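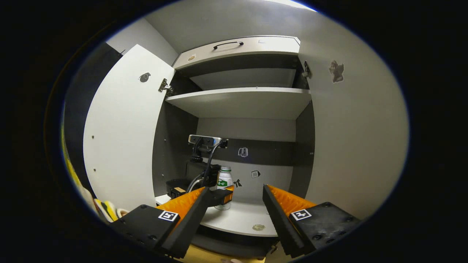 柜内取放岗位改用示教夹爪：Londum 备件间的阶段情况

运营技术通讯 3/25/26

Lernon 在 Londum 的备件间从去年 December 起试行柜内取放自动化，项目内部名称为 Mandari。试行范围限于小件：瓶装耗材、盒装附件、带标签的样品。大件、软包装和需冷藏的物料仍走原流程。本期说明目前的作业方式、岗位职责的变动、数据处理规则，以及尚未解决的问题。涉及排班的部分已在各班组内单独通知，此处只列与技术有关的内容。

一、原来的做法

备件间的柜体按隔层存放物料，柜门为外开式合页门，部分柜体上方带抽屉。改造之前，领料单到达后由当班人员走到柜前，开门，核对标签，取出，放入周转盒，关门，回到终端确认。单次动作很短，耗时主要在走动、核对和回终端确认三处。班组过去提出的意见也集中在这三处，其中以重复弯腰和重复确认为最多。

低层隔板的问题比较突出。瓶子放在下层时，取料人要屈身或蹲下，标签朝里的还要转动瓶身才能核对。差错登记里，同形不同标的瓶子占了多数，盒装件较少出错。备件间曾经试过调整摆放顺序，把高频物料移到与腰齐平的位置，弯腰次数有所下降，但低频物料的位置随之变得分散，新到岗人员找料的时间变长。该方案没有推广。

二、现在的做法

机械臂的取放动作由示教数据训练得到。采集时，操作员手持一把双指夹爪，在柜前完成一次完整的取放，夹爪上的相机同步记录手指与目标的相对位置。夹爪手指内侧为带棱纹的软垫，安装块上贴有黑白方形标记，用于在图像中解算两指的姿态和开合量。采集用的夹爪与机械臂末端的夹爪在手指几何上保持一致，因此操作员能夹住的角度，机械臂原则上也能到达；手腕部分不一致，见第五节。

相机使用鱼眼镜头，视野边缘有明显变形。这一点对采集人员没有操作上的影响，对审核人员有影响：靠近边缘的物体看起来比实际更弯、更远，判断是否碰撞隔板时要以手指附近的区域为准，不能拿画面边缘的柜门位置作依据。

一段合格的示教数据包含以下过程：夹爪从柜外张开进入，在目标两侧停稳，闭合，抬起，退出隔层，放入指定位置，张开。每段只取一件物料。中途换手、改变目标、用另一只手扶瓶子的，整段作废。只在闭合前稍作调整的，可以保留。

截至本期，通过审核进入训练集的示教数据为 3,000 段，其中瓶装件 2,000 段。瓶装件比重高有两个来源，一是领料单里瓶装件本来就多，二是瓶盖和瓶身的夹持位置需要分开采集。盒装件的姿态变化较少，目前的数量可以满足训练要求，暂不追加。

三、柜内布置

训练用柜与生产用柜分开管理。训练用柜内允许出现与领料无关的物件，包括贴纸、线缆、支架和其他设备，目的是让模型接触不同的背景。生产用柜内不允许。两类柜体由同一批人维护，交接时曾经出现过贴纸带入生产用柜的情况，现已在交接单上增加一栏。

训练用柜的布置按下列规定执行：

贴纸可以贴在后壁、侧壁、柜门内侧和抽屉面板上，图案不限。隔板上的贴纸应压平，边缘翘起的要撕掉重贴，否则夹爪指尖容易带起边角，数据里会出现多余的接触。

线缆可以经过目标后方，不得横在夹爪的进入路径上。

柜门在采集前开到位，采集过程中不碰柜门。开关门动作另有单独的采集任务，两种数据不混录。

目标物料的标签朝向每次更换时随机，不要习惯性地把字朝外。上一轮抽查发现有几个班次的标签几乎全部朝向柜门，模型在标签朝内的瓶子上识别率偏低，相应数据已降低权重，没有删除。

目标旁边可以放其他物件，与目标之间留出指厚以上的空隙。留不出空隙的布置属于“拥挤取料”，由熟练操作员在专门时段采集。

四、岗位变动

备件间目前有 40 人接受过夹爪采集培训，覆盖全部班次。培训合格后，人员在原岗位与采集岗位之间轮换，工资级别不因轮换而变动。采集岗位单独记工时，不计入领料产量。后一条是试行中途补上的：最初采集工时没有从产量统计里扣除，轮到采集的人当月产量偏低，班组提出后已经更正，受影响月份的绩效重新核算完毕。

变动较大的是三类工作。

领料核对。机械臂取出的物料由读码工位统一核对，人员只处理读码失败和标签不符的件。原先每件都要看标签，现在集中看有疑问的件，单件判断时间变长，判断难度变高。部分同事反映，连续处理疑难件比逐件核对更累。工位的轮换间隔已经相应缩短，缩短后的数据还在收集，暂时不作评价。

补货。补货仍由人工完成，要求比过去严格。以前瓶子歪一点、靠前一点没有关系，取料的人自己会调整；机械臂对摆放位置有容差，超出容差会放弃抓取并报缺料。补货人员因此承担了一部分原来由取料人员承担的工作，而补货定额最初没有调整。新定额已经按实际测时下发，仍有异议的班组可以申请复测，复测由工艺组和班组各出一人到场。

异常处理。机械臂停机后由现场人员判断能否恢复。权限分为 4 级：最低一级只可按停止键和取出周转盒；第二级可以清除柜内倾倒的物料并重新发起任务；第三级可以手动移动机械臂；最高一级可以修改任务参数。多数人员目前持有第二级权限。第三级需要实操考核，考核内容包括在断电状态下托住末端、判断线缆受力方向、按顺序恢复供电。考核不设补考次数限制，也不与年度评定挂钩。

没有岗位因试行而撤销。夜间班次的领料岗位减少，减少的工时转入采集和异常处理。对夜班津贴的影响，各班组收到的通知里有逐项说明，与本文表述不一致的以通知为准。

五、夹爪的使用与已知问题

手持夹爪的重量由手腕和前臂承担，连续采集后前臂疲劳比较普遍。工艺组试过加装腕托，腕托改善了疲劳感，同时限制了旋腕角度，采到的动作偏僵硬，审核通过率下降。现在的做法是不加腕托，缩短单次采集时间，在两个时段之间安排桌面工作，例如数据初审。左手操作的同事可以使用同一把夹爪，握持部分左右对称，扳机行程相同。

操作员手腕能做到的角度，机械臂不一定能做到。典型情形是从隔层上沿下方斜插进去，再向上翻腕夹瓶盖：人做起来很顺，机械臂会碰到上层隔板。审核软件会对这类轨迹给出提示，但提示只看末端姿态，不计算前臂连杆与柜体的距离，漏报较多。审核人员遇到大幅翻腕的轨迹应当人工复看。软件改进已经排期，完成之前按此办理。

软垫磨损后棱纹变浅，夹持光滑瓶身时会下滑。更换标准为目视可见棱纹不连续，或者同一班次内出现重复滑落。软垫属于班组自行更换件，到工具柜领取，换下的旧垫投入专用回收盒，不要留作备用。两侧手指的软垫成对更换。

方形标记应保持清洁完整。标记表面有划痕、起泡或沾胶时，姿态解算会跳变，画面上不易察觉，要在回放曲线里才能看到。每个班次开始前用无尘布擦拭，擦完录一段空载开合，确认曲线连续后再进入正式采集。标记不得自行打印粘贴，打印尺寸稍有偏差就会造成整批数据的比例错误。此类错误出现过一次，整批数据报废，原因查明后未作个人处理。

安装块上的螺钉有松动记录。发现松动应停止使用并送工具间，由工具间按规定力矩紧固并重新标定。现场拧紧之后继续采集的，数据无法使用。

六、数据与个人信息

这一部分收到的询问最多，故写得细一些。

夹爪上的相机朝向手指前方，拍摄内容为柜内及柜体周边。操作员本人通常不入镜，手部偶尔会在画面边缘出现。其他人经过柜前时可能被拍到。凡出现可辨认人脸的段落，在初审阶段剪除相应部分；剪除后动作不完整的，整段删除。

采集数据记录夹爪编号，不记录操作员姓名。工时系统记录谁在什么时段使用采集岗位，两套系统分开存放，没有自动关联。理论上可以通过时段推算某段数据由谁采集，因此数据侧的时间信息在入库时只保留到班次。训练人员看不到更细的时间。

示教动作的快慢、停顿和失败次数不用于个人考核。这一条已经写入岗位说明。班组长如需了解采集质量，看到的是班次汇总结果。个人想查看自己的审核情况，可以在当班结束前在采集终端上查看，交班后终端自动清除个人会话。

原始视频保留至该批模型停用，之后删除。供外部供应商使用的数据须经过第二次审核，目前的外部供应商只有末端夹爪的承制方 Kırmızıgül，对方收到的是手指姿态数据和软垫受力数据，不包含视频。

七、运行情况

机械臂在生产用柜上的作业现为白天时段，夜间只运行单层取料。标准瓶装件的取料已经稳定，失败集中在三种情形：瓶子紧贴侧壁，手指插不进去；瓶盖高度接近上层隔板，抬起余量不足；透明瓶身背后有深色设备或支架，轮廓分割不准。第一种靠补货规范可以减少，第二种需要调整隔板高度，第三种需要补充数据。

隔板高度调整涉及柜体承重复核，由设施组安排。复核期间，相关隔层贴有禁用标识，人工领料可以照常进行，机械臂任务会自动跳过。补货人员不要移动标识。

读码工位的误拒率高于预期。排查发现，部分误拒来自绿色底、白色字的标签在现有光源下对比度不足，更换光源后有改善，但反光瓶身的误拒有所增加。两种光源交替点亮的方案在测试中，节拍会因此变长，是否采用要看与人工处理量相抵后的结果。

安全方面，试行期间没有人员受伤记录。险情登记有数项，均为人员在机械臂处于暂停状态时伸手入柜。暂停不等于断开，暂停状态下任务可由远端恢复。伸手入柜前必须转动就地隔离开关并取下钥匙，钥匙由入柜人本人保管，直至离开围栏。培训材料原来把这一步放在附录，现已移到首页，全体持证人员需要重新签阅。

八、下一步

拥挤取料的采集继续进行，优先安排盒装件与瓶装件混放的隔层。抽屉内取料列入下一批任务，抽屉拉手为弯形，单靠现有手指可以勾开，闭合时推力方向不好控制，工艺组正在比较两种指尖形状，试用样件会放在训练用柜旁，欢迎使用后填写意见卡。

补货定额复测申请在班组交接本上登记即可，不需要另写报告。采集岗位的轮换意向按原渠道提交，已经提交过的不用重复提交。

第三级权限考核的场地改在训练用柜一侧，考核当日该侧停止采集。工具柜内的夹爪请在交班前归位，手指保持张开状态存放，镜头盖盖好。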